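The app that wants to know when I slept

24 Feb 2023

I have been wearing a sleep tracker since November and I want to get some of this down before I talk myself into renewing the subscription.

The thing is called Sernis. It's a band that goes round your wrist and an app that goes on your phone, and between them they give you a number every morning. The number is out of a hundred. If it is high, the app shows you a green moon. If it is low, you get an amber moon and a sentence about winding down. I have seen the amber moon rather a lot.

I should say that I was given it. I wouldn't have bought one. I sleep badly now and then, like most people over forty, and my usual answer has been to complain about it and drink more tea than I should. But it was a present, and a generous one, and so on it went.

For the first fortnight I did what it told me. It wanted me in bed at the same time every night. It wanted the phone out of the room, which is a strange demand from something that only works through a phone. It wanted me to note down coffee, alcohol, exercise and "mood before bed", this last from a row of little faces, none of which looked like any mood I have had before bed. I picked the one with the straight mouth.

And the number went up! I was quite pleased. I told people. I heard myself say "deep sleep" across a dinner table as if I knew what it was.

Then one night I had a proper horror. I was awake from before two until I heard the first bus go past, with a dripping gutter outside and a tax letter going round in my head. I lay as still as I could because I'd read somewhere that resting is nearly as good as sleeping (I would like to know who worked that out). In the morning I felt like something left in a coat pocket. I looked at the app. 90. Green moon. "A great night! Keep it up."

After that I started paying a different sort of attention.

I can only report on myself, and I am not a scientist, but as far as I can see the band mostly knows whether my arm is moving and how fast my heart is going. If I lie flat on my back, worrying quietly, it's delighted with me. If I sleep like a log but turn over a lot, as I do when the room is too warm, it's disappointed. It once gave me a nap I spent reading a library book. I had hardly moved, to be fair to it. It was quite a dull book.

I wrote to the company. I asked how the score was arrived at, and whether anyone had checked it against people whose sleep was being measured in some better way. The reply was friendly and came quickly. It said the score was "based on your unique sleep signals" and was "designed to support your personal journey". I wrote again and said I wasn't on a journey, I was in bed, and could they tell me what went into the number. The second reply had the same two phrases in a different order and a link to an article about lavender.
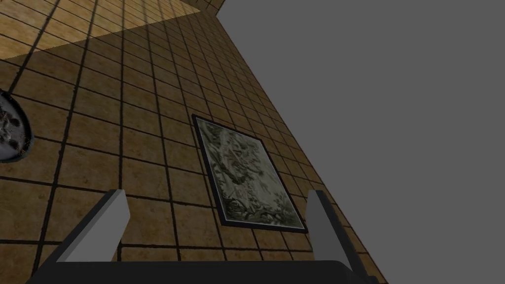
What bothers me is how quickly I began to believe it over my own head. There were mornings when I woke up feeling perfectly well, looked at an amber moon and felt tired by the time I had cleaned my teeth. I would go through the day being careful with myself. I'd skip the walk. I would say "I had a bad night" when what I meant was that a wristband had said so. And on the bad mornings with good scores I felt I was making a fuss.

I don't think I'm unusually weak-minded. If you put a number in front of people every morning they'll do something with it. I had a set of bathroom scales once that read two pounds heavy, and I knew they read two pounds heavy, and I still minded.

A friend of mine has the rival product, Gruvura, which goes under the mattress and so at least doesn't leave a red mark. We compared notes for a while. Her thing counts the dog. She worked this out when it told her she had got up 4 times in a night she had slept straight through, and the dog, who is old and needs the garden, had not. She rang them. They suggested the dog sleep in another room. She suggested something else.

I went looking for people who get on with these gadgets, because I didn't want to be the person who tries a thing and decides it is rubbish for everybody. There are plenty. Quite a few said it had got them to drink less, and I can believe that, because seeing your heart thumping away at three in the morning after a bottle of red is not a cheerful sight. One man had been sent to his doctor by it and was glad he went. Fine. Good. I'm not going to argue with that.

But an awful lot of the praise turned out, when I read it slowly, to be praise for going to bed earlier. People bought the band, started going to bed at half past ten, felt better and thanked the band. I did the same in my first fortnight. I could have been given a wooden spoon and told to hold it at half past ten each night and I suspect the result would have been much the same, with less to charge.

Then there's the money. The band was the present. The app is free for a while, and then it isn't. Mine ran out last week, and I was told that to keep my "sleep story" I would need the full plan. Without the plan you still get the number but you don't get the reasons, so it's like a school report with all the comments cut off. Given what I think of the reasons, I wasn't tempted, or not much. I did hover. There's a graph of all my nights since the beginning and I had got fond of it, in the way you get fond of a stamp collection you never look at.

I tried to find out what happens to the graph if I leave. The privacy page takes 15 minutes to read if you read it properly, and I did, with a pencil. It says my information is kept "for as long as necessary". Necessary for what, it doesn't say. It may be shared with "trusted partners". They may trust them. I haven't met them. It's not that I imagine a man in an office somewhere rubbing his hands over the fact that I was restless on a wet night in winter. I just think that if someone wants to keep a record of when I am asleep in my own house, they ought to be able to tell me in a plain sentence who gets to see it.

My mother, who has slept beautifully all her life, thinks the entire business is mad. Her view is that you know whether you've slept. I used to find this irritating, because it is easy to say if you drop off the moment your head goes down. I've come round to half of it. You don't always know how long you slept, and you can be quite wrong about that. But you know how you feel, and how you feel is what you have to get through the day with.

What has helped, for anyone who came here hoping for something useful: thicker curtains. Dealing with the gutter. Opening the tax letter, which was about something I had already paid. Getting up when I can't sleep and sitting in the kitchen for a bit with the radio on low, and not looking at the clock on the cooker. None of this is new. I could have read it in a magazine at the dentist's, and I think I probably did.

I took the band off six nights ago. The first night I kept feeling for it. The second I woke up and reached for the phone to see how I had slept, and lay there feeling a bit foolish in the dark. Last night I have no idea about. I think I was awake for a while around four, or it may have been five, and then it was morning and the cat was standing on me.

I haven't cancelled yet. The cancel button is in a part of the website that won't open on my phone, and I keep forgetting to do it on the laptop. They've sent two emails to say my moon misses me. I'll do it tonight, after supper, if I can find the password.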